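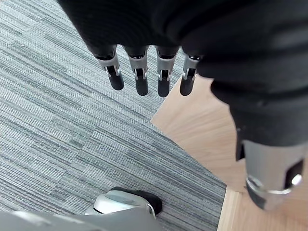

Clearing the back room before the floor goes down - where does everything go?

Home and Garden > Floors and Decorating

stojan_s
We're having the floor done in the back room in June and I have to get everything out first. It's the room where things have ended up for years. There's a desk, a chest of drawers, shelves on one wall, plastic tubs with bedding in, tools, a sewing machine and a lot of paper. The fitter wants it empty down to the skirting.

The landing is narrow and the other bedrooms are in use. My plan is to box everything by type (paper, tools, fabric, odds and ends), stack it all in the front room and live around it until he's finished. My wife thinks we should sort it properly as it comes out and only box what's going back. I say that will take a month.

Has anyone done it either way? Also, is there any point in paying for storage? Arnstead have a unit in the next town but they want £300 with the van included, which seems a lot for a chest of drawers and some tubs.
Stojan Softić

LHenare
Your wife is right, sorry. We boxed everything "for now" when our kitchen was done and there are still boxes in the garage with the tape on. If you carry a thing out without deciding about it you'll carry it back in the same way.

wanpen_s
I'd disagree with Lindsay on that. Sorting and emptying are two jobs and if you do them together you get halfway through both. When our hall floor was done I had the fitter ringing to say he was coming a day early and I was sitting on the stairs reading old birthday cards. Get it out, get the floor down, then sort on the way back in. You can be strict then because the room looks nice and you don't want to spoil it.

LHenare
I did say sorry! But you have to be the sort of person who will do the second half. We weren't.

nassoro_were
Depends on the paper. Furniture and tools are quick to decide on. Paper isn't. I would sort everything except paper, and put the paper in its own boxes and leave it shut until after.

Things I wish I'd done with ours:

Write on the side of the box and not the top. Once they're stacked you can't read the top.
Small boxes for books and tools. I filled a big one with tins of screws and the bottom went out of it on the stairs.
Take the drawers out of the chest and carry them separately, full. Slide them back in at the other end. You don't need to empty them at all unless they're very heavy.
Take the door off its hinges before the day. Ours had to be planed at the bottom anyway, the new floor was higher than the old one.

I wouldn't pay for storage for one room.

stojan_s
Hadn't thought about the door. I'll ask the fitter if he does that or if I do.

The chest is an old Funholm one and the drawers only come out if you lift and tilt them, but they do come out. Good tip.

duangjai_p
Some fitters will trim the door and some won't touch it. Ask about the skirting as well. Ours put beading round the edge without asking and I've never liked it. If you want the skirting taken off and put back so the floor runs under it, tell him before he quotes.

What are you putting down?

stojan_s
Laminate, the Onura one in light oak. It was that or vinyl. It's going to be a sewing room mainly, with the desk at the window end.

duangjai_p
For sewing I'd have gone for vinyl. Pins get into the joints on laminate, and it's noisy with a machine on a table. I've got sheet vinyl in mine and I run a magnet over it at the end of the day. The chair rolls better on it too.

wanpen_s
I've had laminate in my sewing room a long time and I don't find pins in the joints. If the boards are clicked together properly there isn't a gap to speak of. A thick mat under the table stops the noise. I would say go light, which he has done, because thread shows up on a dark floor and you'll be sweeping all day.

duangjai_p
Maybe mine was badly laid then. There were gaps you could see from the door. I'd still have vinyl.

nassoro_were
Either is fine if the floor underneath is level. That's the part to spend time on. When the room is empty, walk all over it in your socks before he comes and mark any board that moves or squeaks with a bit of chalk. Screw those down first. Check where the pipes run before you do. It's the only chance you'll get.

LHenare
Agree with the squeaks. We missed one by the radiator and I step on it every night.

Paint while it's empty as well. 2 coats on the walls before the floor goes down and you don't need to be careful about drips.

stojan_s
Painting wasn't in the plan but it does make sense. Don't tell my wife or she'll want the ceiling done too.

wanpen_s
Do the ceiling.

stojan_s
Update. We've gone with Nassoro's way, so everything sorted apart from the paper. The tubs turned out to be mostly pillows we don't use, so those are going. The tools have gone out to the shed on a set of Paisan shelves that were meant for the kitchen. The desk is staying upstairs on its end on the landing, and we can just get past it if we go sideways.

Paper is in boxes, labelled on the side. I did open one to see what was in it and lost most of a morning, so the lids are taped now.

The fitter is happy to take the door off but he won't trim it, so I need to borrow a plane or find someone with one.

nassoro_were
Wait until the floor is down before you trim. Measure from the finished floor with the door stood up next to the frame, and mark it in pencil with masking tape along the line so the edge doesn't splinter.

LHenare
Let us know when the paper boxes get opened. I'll say next year.

stojan_s
Before Christmas. I've said it on here now so I'll have to. Painting starts tomorrow, ceiling included.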